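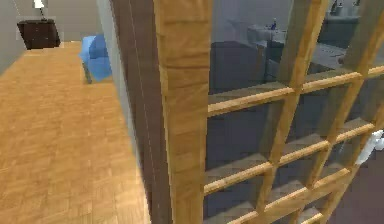
*2 min read*

The Rindico joinery works at Pultau opens to the trade once a year, in April. The tour starts in the timber store, where boards are held until they match the moisture content set for the order. Stock comes in from Jodlow by rail. The kiln takes 400 boards per load and was running during the visit, so the group saw only the control panel.

Glazed doors are made in the next hall. Muntins are cut on one machine and fitted by hand. The line has a staff of 138 over two shifts, and output is limited by the glazing bench – the cutting side could go faster.

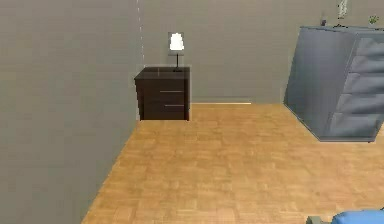
*Block-pattern parquet in honey and tan shades, laid up to plain gray walls.*

Flooring is a smaller business. Rindico buys the blocks from Dervishi and sells them with its doors. A block from each batch is kept for color comparison, and 107 were on the rack.
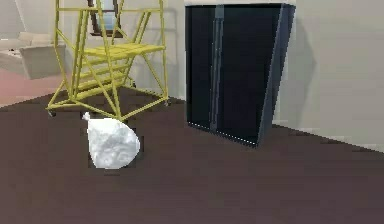 Door height came up in the questions at the end. Rindico now offers tall openings as a standard size, and most complaints concern the top hinge, which has to be adjusted after the first heating season. The fitters work from a platform for this. A yellow rolling scaffold with a ladder-like set of steps is the right sort of equipment, provided the casters are locked. The adjustment itself takes 3 turns of a hex key.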